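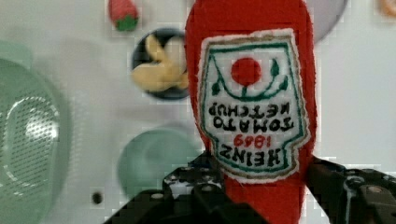 How do you wash plush play food without wrecking it? Cold water, a drop of dish soap, a soft cloth, and a lot of patience.

ok so thread bc three of you asked. I run the pretend kitchen corner at Kozma, toddlers mostly, everything ends up sticky

1/ Spot clean first. Always. Dab, don't rub – rubbing pills the fuzz and then it looks ninety years old

2/ Embroidered labels are the slow part. The ketchup has a big white patch, red tomato, green vine, HEINZ in black thread. White stitching holds on to grime like nothing else. Old toothbrush, go with the thread

3/ Red plush can bleed. Test a hidden bit w/ a damp white sock. Pink sock = no soaking, cloth only. Learned that in March with a strawberry, RIP

4/ Machine? Only if the tag says so. Pillowcase, knot it, cold, gentle. Quang Kim does his on regular and swears its fine. I've seen his banana. It is not fine

5/ Drying. No dryer!! Squeeze in a towel, stand it somewhere with air. Fat ones take two days. If the middle still feels cool its still damp, leave it

6/ Fuzz flat after? Dry toothbrush, little circles. Works on felt too, just go easier

7/ Bowls and plates – sink, hot water, done. Don't overthink plates

8/ Someone asked about smell. Baking soda in a bag overnight, shake it out outside. OUTSIDE. Domnica Sârbu did it over the rug

9/ Loose threads on lettering: snip, never pull. I pulled one once and lost most of a letter

10/ wooden stuff is a whole seperate thread, maybe tomorow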